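3.2 Kitchen habits and the weekly rhythm of shared meals

One of the real pleasures of this material is how much the households wrote down without being asked. We had given each home in Pitstead a plain diary with space for the evening meal, and we expected short entries. What came back was full of crossings-out, small drawings, recipes copied for our benefit and long complaints about the price of butter. The diaries cover 365 evenings, and very few are blank.

The strongest pattern concerns who eats together. In Pitstead the shared meal is a fixed point, and the dish follows from it: a pot large enough for everyone, started early, with bread bought on the way home. In Kustden the order is reversed. People decide what they want to eat first, often quite late, and then find out who else is in. Quick dried foods such as noodles and packet soups turn up far more often in the Kustden diaries, though seldom alone. They are stretched with an egg, frozen peas or whatever was left in the fridge, and several writers are clearly proud of the result.

We had coded these meals as "convenience" in our first pass, following the scheme used in the pilot. That label soon looked too thin. A bowl of noodles that takes four minutes to cook may have spring onions grown on the windowsill and a chilli paste made by an aunt in April. We therefore split the category in two, depending on whether anything home-made was added, and the difference between the towns shrank at once!
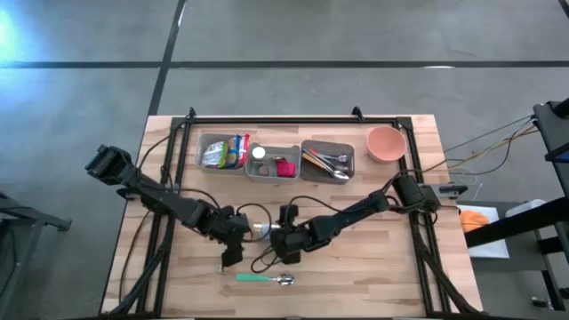
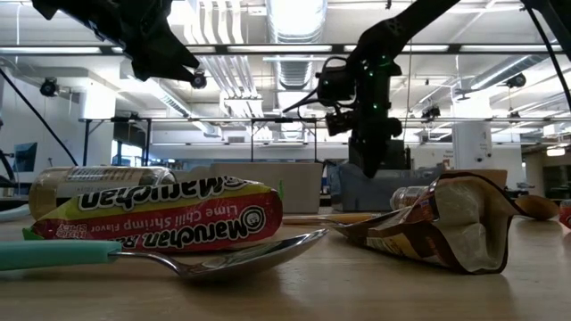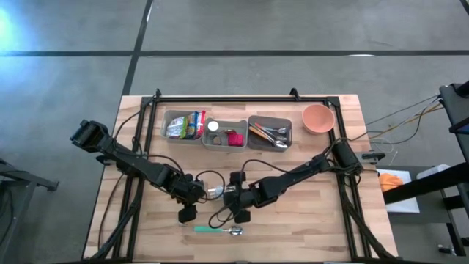

Figure 4. Wooden tabletops, the middle one with a packet of Maruchan instant noodles and a clear plastic jar lying on their sides.

The second pattern is one we had not planned to look for. Jars matter enormously. Spreads, pastes, pickles and stock powders are named in the diaries more often than any fresh ingredient except onions, and they are described with much more feeling. One Kustden household kept a running argument about a jar of peanut butter over almost 5 weeks, with replies in two colours of ink. Another used the Hà method (a slow reduction of fish sauce and sugar, kept in a lidded jar) and wrote down every meal it went into.

Jars also cross between homes in a way that cooked dishes rarely do. A finished dish has to be eaten soon and the plate returned — a small debt, as one diary puts it. A jar can sit for months. When we mapped the gifts recorded in Pitstead, using the exchange notation from the Stallinetti survey, the links made by jars reached across streets that had no other contact in the diaries.

There are limits to what these entries can tell us. Breakfast is missing entirely, and snacks appear only when somebody felt guilty about them.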